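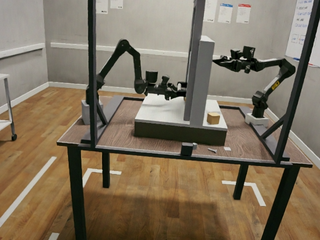

Can you try the Emico two-arm kit properly before paying for the hardware?
You can try most of it. The scene files and the arm models come with the trial licence and run in Trình on an ordinary desktop, but gripper force and cable drag are guesses until you've got real arms on a real table.

Previous message Next message Thread Author Date

From: Karine Perron
To: gistum-bench list
Date: July 25, 2021
Subject: Re: Emico kit, trial licence, worth it?

Tipene, all,

Quick one, I'm between trains so forgive the state of it.

Tipene Wihongi wrote:

> We're looking at the Emico kit for the small parts bench. Two arms, one at
> each end, table, frame, software. Itberg have quoted us for the lot plus
> a year of support. Before I go asking for money – has anyone run
> the trial on something other than the demo? Their demo is pick up block,
> put down block, and I've seen enough of those. What I need to know is
> whether the two arms can work either side of an obstacle without me
> writing all the avoidance myself. Also what's the support like. Also how
> long before somebody who isn't me can use it.
>
> Tipene

Taking those in order.

Obstacle. Yes we've done that, it's the main thing we've done. Raised platform in the middle, upright panel on it, cube on the right-hand side, the two arms coming in from opposite ends. Planner treats the panel as solid from the word go, you don't write anything. What you DO have to write is who waits for whom. Default is both arms go when they like and stop when they get near each other, and then they sit there. Polite but useless. Anahera fixed it with a simple turn flag, one afternoon.

Watch the clearance setting. It ships at 80 mm, far too wide for a divider job. The left gripper wants to get right up to the panel and it simply won't plan it. Brought ours down in small steps and left it where the planning stopped failing. The manual puts this under "Comfort" for some reason, page 181. Took me ages to find.

Loose bits. We've got a few odds and ends along the front of the table in the sim, a bolt and so on. Planner ignores anything you haven't tagged, so it'll happily sweep straight through them. Tag them. Or clear them off, your choice, but I'd rather know.

We ran 1,042 handovers in Trình overnight on the first pass. Bad ones nearly all the same fault – cube too close to the front corner of the platform, right arm coming in at a silly angle. Moving the start position back sorted most. Ebony Tapsell has the log if you want it, she's keeping it tidy which is more than I would.

How long to learn. Saskia Kereama was running her own jobs after eight days, no robot background, decent with spreadsheets. The editor is fine. The error messages are not fine. "Goal invalid" covers everything from a bad angle to a typo in the file name.

Support. Mixed. Itberg answer the phone and are nice, but anything past install gets passed to Emico and then you wait. We waited long enough in March that Anahera Sheehan had it working before the reply came. Get the response time written into the quote. And ask if the frame is included, ours was listed seperately and I only spotted it on the second read.

What I don't know: payload over time, how the grippers wear, whether the wrist camera mounts hold their position. All my numbers are from the sim so take them as that. We've real arms on order, will report back.

Would I buy it again? Software yes. Hardware ask me in a few months. I'd do the trial with your own parts modelled in first – import is a bit of a faff, the scale comes in wrong unless you set units before you load, not after – and then go for the money with something to show.

Oh, and the trial clock starts when they send the key, not when you type it in. Don't ask for it until your desktop is ready. We lost a good chunk of ours waiting for IT to let us intall things.

Happy to do a call. Train's here.

Karine

Gistum bench list archive | Contact the list owner | Copyright the posters | Back to top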